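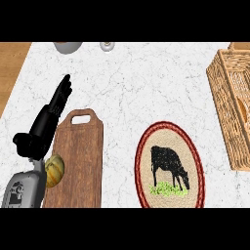
Solène Deschamps leads the demonstration group at Mandano, where for the past two years she has been responsible for the way operators teach household tasks to two-armed robots by remote control. Her group does most of its teaching in simulated kitchens, and the tasks are small ones: put the bread in the basket, move the vegetable to the board, clear the mat. She spoke with us in October at the group's offices, together with Theano Fragkou, who trains the operators. The conversation began with a squash. In one of the rendered kitchens it rests against the left edge of a wooden cutting board, very close to the robot's wrist, and Ms. Deschamps considers this kind of placement more useful than a tidy one. "A person reaching across a counter knows where the back of the wrist is," she said. "An operator working remotely has to learn it. If the object is far from the arm, you never find out whether they have."

The current project, known within the company as Hulledik, is intended to collect 2000 demonstrations of counter tasks. Each is performed by a trained operator who wears a headset and a pair of tracked gloves. The movements of the operator's hands are passed to the simulated arms, and the whole motion is recorded, including pauses and corrections. A learning system is later trained on the recordings.

Starting with the operator

Ms. Deschamps was asked why the group devotes so much attention to the people giving the demonstrations, when public interest tends to fall on the learning system. She replied that the two could not be separated.

"The model will copy what it is given," she said. "If the operator hesitates before every grasp, the robot will hesitate before every grasp. We had an early set in which one operator always lifted the left hand a little before moving the right. It was a habit, something like clearing one's throat. The trained policy did it too, very faithfully, and it took us some time to understand where it came from."

New operators now spend 27 hours in practice before any of their work is kept. Ms. Fragkou, who designed the course, said that the first sessions contain no objects at all.

"They open and close the hands. They hold one arm still and move the other," she said. "Holding still is the hard part. People think of it as doing nothing, and then they watch the replay and see the idle hand drifting across the counter."

She described a flat hand with the fingers together as the resting posture her operators are taught for an arm that has no part in the task. A half-closed hand is discouraged, as it can look to the learning system like the beginning of a grasp.

Hand guiding and remote control

Before Hulledik, the group worked mainly by hand guiding, in which a teacher takes hold of a physical arm and moves it through the task. Ms. Deschamps still regards the method highly and expects to return to it for certain purposes.

"When you guide the arm yourself, you feel its weight and its limits," she said. "You do not ask it to do something impossible, because it will simply not go there. With remote control you can ask for anything, and the arm does its best, and sometimes its best is very ugly."

The difficulty with hand guiding, in her account, was that one teacher could not easily lead two arms with jointed fingers. Her staff tried placing a teacher at each arm. The results were polite but slow - each teacher waited for the other - and the recordings were set aside.

Remote control allows one person to direct both hands. It also allows the same kitchen to be restored exactly between attempts, or changed slightly, with a different basket angle or a cutting board moved closer to the edge. The software used for this purpose, Fevasis, was written by Ms. Deschamps's colleagues and is now in its second version.

What is lost is touch. The gloves used at Mandano give no sense of pressure, and operators must judge by eye whether a hand has hold of something. Ms. Fragkou pointed to baked goods as a frequent source of trouble. In one kitchen layout the right hand works with a golden-brown piece of bread or pastry near the edge of an oval mat printed with a grazing cow, and the curled fingers hide a good deal of what the operator needs to see.

"They want to lean over and look around the hand," she said. "I tell them to move the head slowly and leave the hand where it is. Most will do the opposite for the first week." 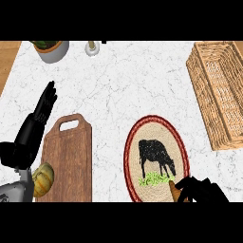
What is kept and what is discarded

Every demonstration is reviewed by a second operator before it enters the collection. In the most recent review, 112 were returned. Ms. Deschamps said that a dropped object was seldom the reason.

"We keep a number of the drops, provided that the operator recovers well," she explained. "A robot in a kitchen is going to drop things. I would like it to have seen what one does next. The ones we send back are those where the operator was lucky. The object slid, or it caught on the rim of the board and happened to end up in the right place. We do not want to teach that."

Reviewers mark each recording on a scale of 5 and write a short comment. Ms. Fragkou reads all of the comments, and she acknowledged that the scores have been a subject of disagreement. Some reviewers value speed, and others mark down any motion that looks unnatural, even when the task is finished cleanly. She has not tried to settle the question by rule. Reviewers who differ are asked to watch the recording together.

From the simulated counter to a real one

A second stage of the work, named Roman, will place trained policies on physical arms in a test kitchen. Asked whether she expected the simulated demonstrations to carry over, Ms. Deschamps was cautious. Reaching and placing should transfer reasonably well, in her view. She was less confident about grasping soft or crumbling food, where contact in the simulator remains a simplification.

"We will need demonstrations on the real arms as well," she said. "Fewer, I hope. I have told the team to plan for more."

Ms. Fragkou has begun to prepare her operators for the change. They will use the same gloves and headsets, but with a supervisor standing beside the arms and a stop button within reach. She intends to have each of them guide a real arm by hand before driving it from across the room, and has set aside the first mornings of the new stage for that purpose.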